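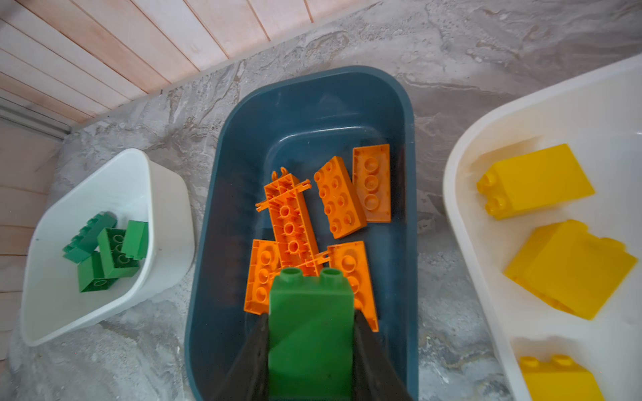
6. Cleaning and Sorting Used Bricks

Use this section for mixed bricks bought secondhand or returned from loan. The Sunville Brick Washer holds one mesh bag at a time.

1. Empty the bricks onto a towel. Pull apart any that are still joined.

2. Remove stickered pieces, motors, battery boxes and anything with metal parts. Wipe these by hand with a damp cloth.

3. Sort the rest by color. Keep plates and bricks together for now.

4. Fill the mesh bag no more than half full and close the zipper.

5. Add lukewarm water to the line marked MAX, then one capful of mild dish soap.

CAUTION: Do not use water hotter than 104°F (40°C). Pieces can warp and will no longer grip.

6. Close the lid and turn the dial to 6 minutes. Let the drum stop fully before opening.

7. Rinse in cold water until no suds remain.

8. Spread the pieces on the drying rack, studs down. Leave overnight. Do not use a hair dryer or an oven.

Note: Water stays longest in the tubes under plates. Shake these before putting them away.

Storing

Put each color in its own tub and label the rim. The Mumow label sheet (part 541) fits most small tubs.

WARNING: Choking hazard. Keep small parts away from children under three.

For filter care, see Section 7.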